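Colwood pre-lit tree, reviewed 29/05/2023

The Colwood is an artificial Christmas tree sold in three hinged sections with a folding steel stand. I kept it up until the second week of January. Assembly took 40 minutes, most of it spent bending out the tips, of which the maker lists 3,000. The 468 lamps run from a single plug and have 6 settings. The memory function failed twice, returning the lamps to fast flash after a power cut.

The trunk leaned slightly until the lower bolt was retightened. Needle loss was low. The storage bag is too short for the middle section.

Good value at £167, but buy a better bag.

Nevzat Şimşekoğlu
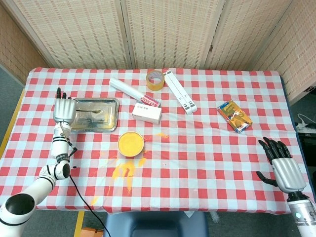

Checked tablecloth in red and white, with steel tray and spoon.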